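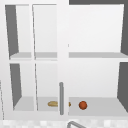

A small kitchen, a big tidy-up and the Darano wall cabinet: my review

By Vesela Omerović
Dec 25, 2018
2491 shares 40 comments

I have been promising this one since September, when I first moaned on here about my kitchen shelves, and so many of you wrote in with your own tales of sagging chipboard that I felt I owed you a proper answer. So with the pudding steaming away and everybody else asleep in front of the telly, I've made a pot of tea and sat down to write it.

For those who are new (hello!), ours is a narrow galley kitchen at the back of a terraced house. There is a window at one end, a door at the other and very little in between. When we moved in, the crockery went on open shelves, which looked lovely for a week and then collected a film of grease and dust that I can only describe as felt. My friend Danica had a Darano put up last year and was very pleased with it, so I went round, opened everything, closed everything again, drank her coffee and came home to measure the wall.

Ours is the plain white double one, with an upper and lower compartment on each side and a good broad upright down the middle. I did look at the Trodov as well, and the oak finish was tempting, but I've always found white kinder in a dark room.

Putting it up

Give yourself a whole afternoon and a second pair of hands. The boxes are heavy and my first attempt at lifting one up the front steps was not dignified. The instructions are drawings only, no words at all, and step six shows a bracket facing one way and step seven shows it facing the other. I rang the helpline and a very patient man told me to go by step seven. So, go by step seven!

The carcass itself went together nicely. Everything lined up, the screws bit properly, and there was a spare of nearly everything in the bag. Hanging it was another matter, as our plaster is old and comes away like cake. We had Sorin from over the road do the drilling, and he wanted longer fixings than the ones supplied. If your walls are anything like mine I'd buy better plugs before you start.

Living with it

I put the everyday plates at the bottom left and the mugs beside them on the right, with the baking things up above. That lasted until I noticed I was fetching the steps every time I wanted flour, so the flour and the mixing bowls swapped places with the soup plates, which we hardly use. I do think it's worth living with a new cupboard for a fortnight before you settle on where things go, and nothing I've ever planned on paper has survived a Sunday roast.

It wipes down beautifully. Warm water and a drop of washing-up liquid, then a dry cloth. Turmeric did leave a faint yellow ring (my own fault, I left it overnight) but bicarb shifted most of it.

My one real grumble is the height of the lower compartments. My tall pasta jar won't stand upright in there, and nor will the big cafetière, so both are still out on the worktop annoying me. Danica keeps hers on their sides, but I can't bring myself to do that with a jar.

Would I buy it again?

Yes, I would, though I'd measure the jar first. It feels solid, it has made the kitchen seem calmer, and I've stopped dusting my dinner plates. Špela has asked whether it would do for a bathroom, and I really don't know, so if any of you have tried one somewhere steamy please tell us both in the comments.

40 comments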